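How to Budget for a Laundry-Loading Robot Cell Before You Ask for Quotes

Filed under: Planning and purchasing

This page is for small operators, such as care homes, guest houses and test kitchens with a laundry room, who want a robot arm to load and unload a front-loading washer and have been asked to put a number on it. It covers the order to do things in, what to measure, and which lines people leave out of the first draft. It does not cover programming.

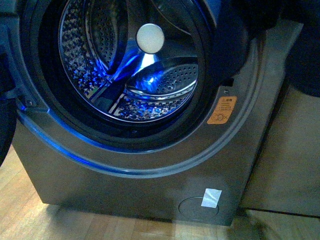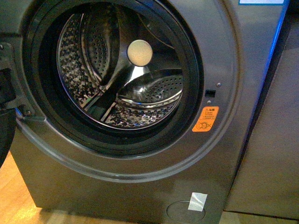
Start the budget with the washer and work outward to the robot. Most first drafts do it the other way, with the arm on line one and everything else under "accessories." The machine you are loading sets the reach, the wrist size, the gripper and the mounting height, so you need its numbers first. Stand where the robot will stand and look down into the opening. On a washer like this one, the black rubber gasket forms a thick ring around the mouth of the drum, and a perforated lifter sticks out from the drum wall. The gripper has to clear both with cloth in it. Measure the clear opening inside the gasket, not the bezel.

Step 1. Make the measurement sheet

Use one sheet per washer model. Write down:

Clear diameter inside the gasket
Height of the opening's center from the floor
Depth from the gasket to the back of the drum
How far the open door swings, and to which side
Height of the lifters from the drum wall
Gap to the cabinet or appliance next to the washer
Location of the filter cover and how much room a person needs to open it

The last item matters when you place the base. If the arm's pedestal stands in front of the filter cover, someone will have to move the pedestal to clean the filter, and then the arm has to be re-taught. Keep the cover clear or budget for a base on locking rails.

Take the door measurement with the door fully open. Some doors rest partway and drift. If yours does, add a line for a door stop or a magnetic catch.

Step 2. Decide what the robot will do

Write this in two or three sentences and attach it to every quote request. Suppliers price what they think you mean, and they don't all think the same thing. "Load and unload" can include opening the door, adding detergent, pressing start and checking for socks left behind. Each of those has its own cost.

For a first purchase, we suggest limiting the job to putting dry items in and taking washed items out, with a person opening the door and starting the cycle. You can add the rest in a second phase. Price the second phase now, even if you don't buy it, so that you don't pick a controller without enough inputs.

Step 3. Fill in the budget lines

Use these headings in this order:

Site work. Power, floor fixing, moving furniture, drain access.
Arm and controller.
Gripper, with one full spare set of fingers.
Camera and lighting.
Guarding or safety scanner.
Integration labor.
Training for your own staff.
Spares and service for two years.
Contingency.

Camera and lighting go together because the inside of a steel drum is hard to see. The metal is shiny, and it throws back whatever color of light reaches it. In the first picture above, much of the drum metal is streaked with blue. A camera that finds a gray towel on a table may not find it in there. Ask each supplier to include lighting in the price and to say in writing what room lighting they assumed.

Site work is at the top because it gets forgotten most often. A wooden floor needs its own check. Ask whether the base can be bolted down, whether it needs a spreader plate, and who pays if the boards have to be repaired after the unit is removed. Get the weight of the arm and pedestal together, plus the load when the arm is fully extended.

Step 4. Allow for the wet load

Payload is where we see the most money wasted, in both directions. Weigh your heaviest single item after a spin cycle. Then weigh it after a drain with no spin, since an interrupted cycle will hand you that item sooner or later. Use the second weight, add the gripper, and add the hose or cable that hangs off the wrist. That total is the payload to quote against.

For our own cell we weighed everything on a Thursday and found that one bath mat was driving the whole arm size. We took the mat off the robot's list and dropped to the next arm down. It still gets washed, by hand loading.

Step 5. Ask for trial time

Before you place an order, ask for a loading trial on your washer or the same model. We had quotes from Triterel and Sawatzky. Both offered a trial, and only one had included it in the price. We ran 164 loading attempts with the loaner gripper and kept a tally of the ones where a person had to step in. Most of the trouble was fabric catching between the gasket and the finger, which we would not have seen on a tabletop demo.

Keep the tally simple: attempt, item, result, minutes lost. Add up the minutes lost and put that labor into your running costs.

Step 6. Set the payment schedule

Tie the last payment to a result at your site. Ours was held until the cell had completed 67 loads in a row with no damage to the gasket or the cloth. The supplier asked for a lower number and we kept it where it was. Agree beforehand who inspects the gasket and what counts as damage. A scuff and a tear should not be treated the same.

Step 7. Check the replacement plan

Household washers change models often. Find out whether your model is still sold, and price a second one. If it is being dropped, either buy the spare now or add a line for re-teaching the arm to a new opening. Our integrator, Golton, quoted the re-teach as a fixed fee when we asked at the start. Asking after delivery would have put it on the hourly rate.

A blank version of the budget sheet is in the Praltinent downloads area, with the nine headings above already filled in. Prices in the sample column were last updated in May and leave out sales tax and freight.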